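Uslow Community Services Co-operative
Minutes of the Privacy and Records Working Group

Present: Cormac Flanagan (chair), Kenna Niven (minutes), D. Poon, R. Achari, L. Whitcombe
Apologies: M. Trask
Quorum was met. The chair opened the meeting at 10:05 am.

1. Minutes of the previous meeting

The February minutes were taken as read. Ms Whitcombe asked for one correction under item 5, where "deleted" should read "archived". The minutes were accepted with that change.

2. Matters arising

Booking form. The date of birth field is now optional on the general booking form. It is still required for the children's swimming and holiday programs. Mr Poon has checked both versions on a phone and on the office computer.

Old newsletter list. The list held by the previous mailing provider has been closed. Written confirmation of closure has not arrived. Ms Niven will write to them again.

Filing cabinet keys. Carried over.

3. Retention of member records

Mr Flanagan spoke to the draft schedule sent out with the agenda. The co-operative holds 800 paper files for people who are no longer members. The draft proposes keeping these for seven years after the last contact and then destroying them, with financial records handled separately under the existing finance policy.

Ms Achari said seven years was longer than needed for people who had only enquired and never joined. She suggested twelve months for enquiries. Mr Poon agreed, but said the office had no easy way of telling an enquiry from a lapsed member, as both were filed under surname. Ms Whitcombe said the front sheet was a different colour until the forms were redesigned, so at least the older ones could be sorted by eye.

After discussion it was agreed to keep seven years for former members and adopt twelve months for enquiries. Sorting will begin with surnames A to F, and Ms Achari will report on how long that takes before the rest is scheduled.

Moved: R. Achari. Seconded: D. Poon. Carried.

4. Online booking system

The contract with Prostell ends next year. Two quotes have been received, one from Prostell for renewal and one from Pukitz. Both were tabled.

Mr Poon went through the privacy terms of each. The Prostell terms allow booking data to be used for "service improvement", and he has asked what that covers. The reply said the data was combined before use but did not say whether names and email addresses were removed first. The Pukitz terms do not mention this kind of use at all — he does not take that as a promise either way.

Ms Whitcombe asked where each company stored its backups. Prostell stores them in the country. Pukitz has not answered.

Mr Flanagan said the group was not being asked to choose a supplier, only to tell the board which privacy questions were still open. Agreed that Mr Poon will send the same list of 16 questions to both companies and ask for answers in writing.

The meeting broke for morning tea at 11:10 am and resumed at 11:25 am.

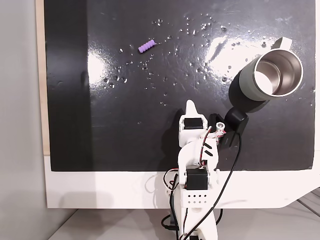
Uslow — Saturday, October 8, 2022

5. Privacy notice, second draft

Ms Niven tabled the second draft of the notice for the website. It is shorter than the first and the section on cookies has been moved to its own page.

Comments from the meeting:

The opening paragraph should say who we are before it says what we collect.

"Third parties" is used nine times without saying who they are. Replace with a short list: the booking provider, the payment provider, the mailing service and the accountant.

The paragraph on marketing should state plainly that members can stop the newsletter and still receive notices of general meetings, which the rules require us to send.

Ms Achari asked whether the notice should cover photographs taken at events. Ms Niven said there was a separate consent form for these. Agreed to add one sentence pointing to the form.

Mr Flanagan asked that the contact for privacy requests be a role and a shared mailbox, so that the page does not need changing when staff leave. Agreed.

A third draft will go out by email. If there are no objections it will go to the board without another meeting.

6. Access requests

There have been 4 requests since the last meeting. Three were answered within the time set by our procedure. The fourth was late by six days because the person had records under a previous surname. Ms Whitcombe will add a line to the request form asking for any other names used.

7. Budget

The group has $300 left for the year. It was agreed to spend this on a secure shredding bin for the front office. Ms Whitcombe to arrange.

8. Other business

Mr Poon noted that the sign-in book at reception lets each visitor read the names and phone numbers of those before them. Ms Niven will look at single-page slips and bring a sample.

Ms Achari will be on leave for the next meeting and will send her report on item 3 beforehand.

9. Next meeting

Date to be set by email. The chair closed the meeting at 12:20 pm.

Minutes taken by Kenna Niven. Corrections to the office, please.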